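Search this site
Enter keyword
Go

Tile rebate in Drolla comes with a lot of small print

Drolla's town council wants you to know that it is saving the old floors. A new rebate, opening in July, will pay homeowners in the older streets up to 2,667 dollars toward repairing or relaying patterned tile, the kind found in front halls and back kitchens from the rail yard to the river. The announcement came with a slogan, a logo and a brochure. What it did not come with was a clear account of who gets the money.

The council says 3,326 homes are eligible. That number has been repeated at two public meetings and is printed on the front of the brochure. Ask how it was reached and the answer gets thin. According to the planning office, it is the number of homes in town built before a certain cutoff, taken from the tax rolls. It is not a count of homes with tile in them. A good many of those houses had their floors ripped out long ago and covered with carpet, vinyl or poured concrete. Some never had tile to begin with. The planning office agreed that no one had gone door to door and said a survey was "under discussion."

The budget is harder to square. The town has set aside enough for a few dozen full rebates in the first year. Anyone who can divide will see that this leaves most of those eligible homes waiting a very long time. The brochure does not mention it. The form does, on the back page, where it says that awards are "subject to available funds" and that applications will be taken in the order received.

Then there is the matter of who does the work. To get the rebate, a homeowner has to use an approved installer, and for now the approved list has two names on it, Kostel and Tudari. Kostel is the bigger outfit and has done most of the town's own jobs, including the library entry, where several tiles have already been replaced. Tudari mainly sells tile and took on an installation crew last year. Both may do fine work. But a list of two isn't much of a market, and the smaller tile setters who have kept these floors going for decades were not asked to apply. The town says the list will grow. It gave no date.

Prices are worth watching too. When the town of Stasiv ran a program along the same lines, homeowners there complained that quotes went up by close to the amount of the rebate as soon as it opened. Stasiv officials disputed that at the time, but they never put out figures that would settle it one way or the other. Drolla's planning office said it had "looked at the Stasiv experience" and was confident things would go differently. It did not say what it had changed.

The style rules may cause the most grief. The rebate covers only floors that are "in keeping with the traditional character of the district," and the brochure gives that phrase one paragraph. Eight-sided tile with small contrasting pieces in the corners is named as traditional. So are star and diamond patterns, and borders in a darker color. Plain squares are left out, though plenty of the old kitchens have them, and so is anything with a glossy finish. 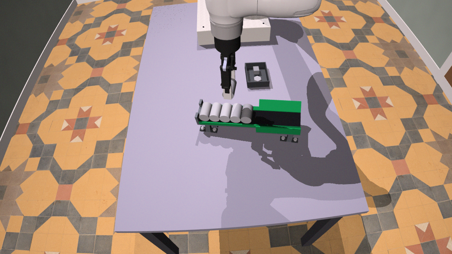

Who decides what counts? A panel of town staff, meeting once a month, with no written scoring sheet. A homeowner whose floor is turned down can appeal, but the appeal goes back to the same panel. One resident at the second meeting asked whether her hall floor, laid by her grandfather with whatever tiles he could get, would pass. She was told to send in an application and find out. The application fee is not refunded.

New tile made to look old is allowed, as long as it matches an approved pattern. That may surprise anyone who thought the point was to save what is already there. Under the rules as written, a homeowner could pull up a worn but sound original floor, put down brand-new copies and collect the full amount. A neighbor who spends a weekend and a bag of grout fixing loose pieces by hand would get nothing, because the rebate doesn't cover work done by the owner.

The planning office was asked about this as well. It said it did not expect people to replace good floors and that the rules were written to be "flexible." It also said an inspector would visit before and after each job. The town has one building inspector at present, who is also responsible for decks, furnaces and the summer food stalls.

Supporters say that a program with holes in it beats having no program at all, and they have a point. Old floors are costly to fix. A small front hall can run past 3,000 dollars once the base underneath has to be leveled, and many owners give up and cover the whole thing over. Money up front would help those people. The rebate doesn't offer money up front. It pays after the job is finished, inspected and signed off, and the brochure allows the town up to 90 days to mail the check. Households that can carry a bill that size for three months are mostly not the ones who were going to give up.

The council also claims the program will bring visitors. The brochure speaks of a "tile trail" of homes and shops with restored floors, marked by small plaques. Taking part would be by choice, and so far the town has not said how many owners have agreed to let strangers look at their kitchens. The map printed in the brochure shows the trail passing along a street where nearly every building is a garage.

None of this means that residents should stay away. If your floor is old, your pattern is on the approved list and you can wait for the money, there is little harm in applying early. Read the back page first. Get a quote from a tile setter who is not on the list, so you know what the job would cost without the rebate. Take your own photos of the floor before anyone touches it. And ask for the panel's reasons in writing if you are turned down, which the rules allow, though the brochure leaves that out as well.

Applications open at the town hall counter on the first Friday in July at 9 a.m. There is no online form. The planning office said one is being worked on.

Comments

gratefulforgrout
We did our hall ourselves a few years back. Took most of a winter and my knees have not forgiven me. So we'd have gotten nothing under this? Nice.

southside reader
The library floor has a wobbly tile right inside the door, I step over it every week. If that's the approved installer I think I'll pass.

Marblehead
You people complain about everything. The town is handing out money to fix floors. Fill in the form or don't.

gratefulforgrout
@Marblehead I'd fill it in if it covered my floor!

tenant_on_2
Does any of this apply to renters? My landlord's kitchen has the old star pattern and half of it is cracked. He says he's waiting to see what the town does. He has been waiting to see about the boiler too.

Old Yard Road
My cousin lives in Stasiv and her quote went up between the first visit and the second, same floor, same guy. She got the rebate in the end but I don't think she came out ahead by much.

southside reader
What is the application fee? I read this twice and looked in the brochure and can't find it anywhere.

Old Yard Road
They told me at the counter it hasn't been set yet.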